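**Call for participants: Lumwood student manipulation project**

Posted Apr 19, 2021

The Lumwood robotics club seeks up to 11 students for its household handling project. The work covers gripper setup, arm teleoperation and trial logging. Sessions last 35 minutes. No programming background is needed for operators; the logging group should know basic Python.

Apply by sending your name, year and free hours to the Fosterau lab desk, room 527. Places are filled in order of receipt.
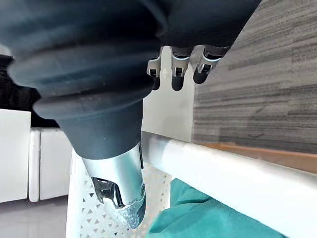
Sampaio asks whether first-year students may apply. They may, once they have passed the shop safety test. Operators must be 16 or older.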